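June 2026, notebook, bench 2 (server board tasks)

Continuing from the page of Nandini. She closed her part at episode 701 and I take over the numbering from there, so please do not restart from zero again when the recorder asks for it. Type the number by hand.

**Plan for this block**

The policy from the last training is good at big motions and bad at the last centimeter. Yaw looked at the failures and his opinion is that we gave it too many easy approaches, all from the same start pose and all over open parts of the board. It has learned to come down nicely where there is nothing to hit. So this block is only close approaches in crowded areas, teleoperated, with the wrist camera as the main view. The target is 600 episodes for the whole group, divided between Keerthana, Bindu and me. I do not believe we reach it in one week, but we will see.

Task text for all episodes of today: "move the fingertip to the named part and stop before contact." We do not remove anything and we do not press anything. Memory removal is a separate task and comes later, when the new fingertips arrive from Graltside.

**Setup**

- Chassis open, power cable out, board stays in the chassis. Checked by me and by Bindu.
- Start pose: random from the list of 18. Keerthana wrote a small script which chooses the pose and shows it on the left screen.
- Speed limit on the leader arm set to slow. I tried medium in the morning and I did not like my own demonstrations.
- Exposure of the wrist camera: locked. See the notes below, I am still not satisfied.
- Storage goes to the Pladitthorpe disk, not to the local one. The local one filled in March and we lost an afternoon.

**Morning**

The first episodes were only for warming the hand, I marked them as practice and they do not count. After this I did approaches to the memory area. These are simple because the slots give long straight lines and the operator can align the finger with them by eye. I think we can keep this part small in the final set, the policy already knows it.

Then I moved to the area between the socket and the connectors. It is much harder. The capacitors are tall compared with the parts beside them, and from the wrist view it is difficult to judge how high the fingertip is above the board. I found that I use the reflection on the capacitor tops more than anything else. When the tip comes near, I watch how it covers the bright spot. I wonder if the policy will learn the same trick, and what happens to it when we change the lamp. Yaw says this is exactly why we must change the lamp between the sessions. I agree, but I want first one clean set with the lamp fixed, so we have something to compare.

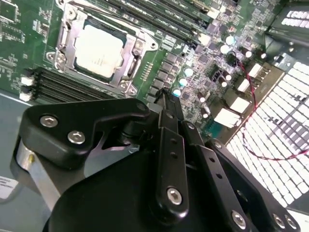 Two episodes I aborted because I came too low and was afraid for the board. I kept them in the folder "aborted" with a comment. Villads asked us in the spring to delete such episodes immediately, but I have talked with him again and he changed his mind. They may be useful for the stop classifier. So from now: abort, write the reason in one short line, keep the file. If there was real contact, write the word "contact" as the first word, then he can search for it.

**Problems noted**

1. The grille on the side of the chassis is very bright in the wrist view. With the exposure locked low enough to save the grille, the dark parts near the socket lose all detail. With the exposure higher, the grille goes white. I chose the second one. The grille is not a target in any task, so it is the smaller damage. Keerthana proposes to put a gray cloth behind the lamp side. We try it tomorrow.

2. The loose cable. It can shift a little when the chassis is handled, and then the background is different from one episode to the next. I was going to tape it down, and Bindu stopped me. Her argument: in the real repair station at Felham no cable is taped down, and the learner must see cables in different places. I accepted this. But then we must move it on purpose, so the variation is planned. New rule: move the cable by hand each time the start pose list begins again.

3. Naming of parts. In my task text I wrote "capacitor", Bindu wrote "cap", and Nandini wrote "the round part" in some of the old ones. The language side of the model gets all of these. A few different words are healthy, I think, but the position words must be the same for all. We agreed that "left" and "right" always mean in the wrist camera image at the start of the episode. Never the left of the operator. I will go through the old texts with Nandini and correct them.

4. The delay between leader and follower felt longer after lunch. I restarted the control process and it was good again. I did not measure it. If it comes back, somebody please measure it before the restart, otherwise we learn nothing.

**Afternoon**

Keerthana operated and I labeled. She is smoother than me in the last part of the motion, but she stops farther from the target, and I stop closer with more small corrections. We looked at the two styles together on the plot of joint speeds and the difference is easy to see even without the names. For the learner this can be confusing. Yaw wants us to keep both and store the operator as a field in the metadata, so he can train with it and without it. The field already exists, it was just empty. I filled it for today and for the earlier days where the logbook is clear.

We also had a discussion on when an episode is finished. My habit is to hold still for a moment and then press the pedal. Keerthana presses the pedal as soon as she stops. With her way the model never sees what "waiting at the target" looks like, and I suspect this is why the old policy starts to drift at the end. We decided to hold still for a slow breath and then press.

Rejected at labeling: 7 episodes. Most had the pedal pressed too early, and one had the wrong task text from the pose before.

**To do**

- Gray cloth test (Keerthana)
- Second lamp position, but only after the clean set is complete (me)
- Correct the old task texts with Nandini
- Ask Villads if the stop classifier needs the force signal also, or only the images
- Clean the lens of the wrist camera before the first episode. Use the small brush in the Kandasamy box, not the sleeve
- Copy the metadata script to the shared folder, the version there is still without the operator field

Bindu takes the morning tomorrow and starts with the connectors on the right side of the board. The pose list is open on the left screen, please leave it open.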